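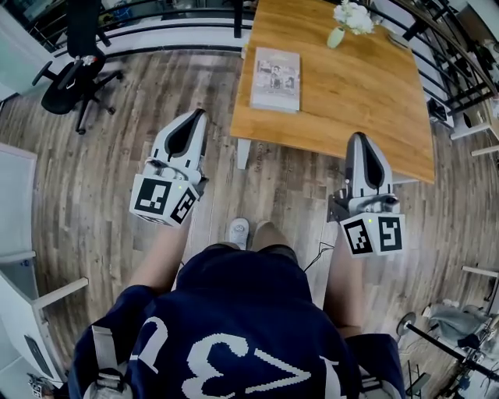 Progress report to Dedeck, April: hand-held demonstrations

Work in this period was on the tabletop tasks. The operator holds one gripper in each hand and carries out the task directly, with no robot arm in the loop. Each gripper has a white cube at its base with square markers on its faces, and we recover the hand path from those markers.

The book and vase task now has 2000 accepted demonstrations. All tasks together stand at 3013. We rejected 29 in April, mostly for lost tracking when one forearm blocked the other cube.

Remote control

The Clokitz remote station is running, but it is slower than working by hand. We have 70 usable demonstrations from it and will keep it for tasks the hand-held grippers can't reach.

Open items

Toprak has not yet delivered the replacement cables. Training on the Guvov arm starts when the file conversion is finished. Spending is within the approved budget and we are not asking for changes.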